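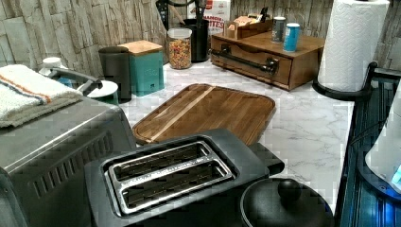 What are you trying to find out with all this kitchen work?

How little practice a robot arm needs before it can handle a counter it hasn't seen before.

I'd asked Bhavana Thampi for the short version, and she gave it to me before I had my coat off. She runs the manipulation work at Trirkeck, and I had been wanting to talk to her since October, when her group put out their paper on Limell. Limell is their training method, and if you only read the headline number you probably came away confused. I know I did!

"Everyone asked about the 1000," she told me. "We had 1000 recorded runs of a person steering the arm. Then we threw out half and it did better on cluttered counters."

Half! I made her say it again. The 500 they kept weren't the smoothest ones either. They were the runs where the person driving hesitated, backed up and tried another way in.

"A clean run teaches the arm one path," she said. "If the toaster is two inches over, that path is no good. The messy runs have the fixing in them."

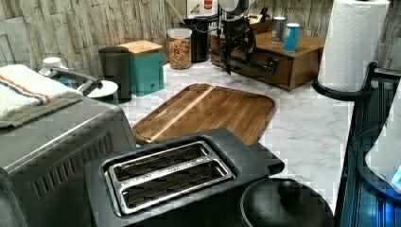 The sorting is the part I found most interesting, and also the part she seemed most tired of. Her group had nine people watching recordings and marking every spot where the driver changed course. They disagreed a lot - she laughed about this - over what counted as a real correction and what was a shaky hand. In the end they wrote a small program called Rweyemamu to do a first pass, and people only looked at the ones it wasn't sure about.

"It's picky in a way I don't love," Bhavana said. "It hates slow drivers. I'm a slow driver."

I asked how long a new counter takes now. Almost 15 minutes of steering, she said, and then the arm gets tested on its own. She was careful to add that the tests are short reaches and pick-ups, and that crowded back corners still give it trouble. Tall things in front of short things are the worst. Cables on the arm don't help.

"People want me to say it can make breakfast," she said. "I can say it gets to the cutting board and back more often than it used to."

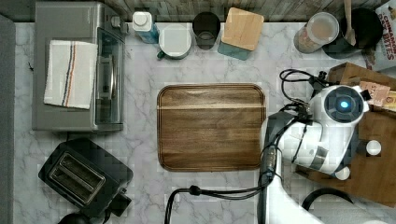

What comes after Limell

The next round is called Likport, and it's mostly about whether corrections recorded on one arm are any use to a different one. Bhavana thinks they will be, but she wouldn't give me a number and I did try. "Ask me when the second set is sorted," she said, and went back to arguing with a colleague over what a shaky hand looks like.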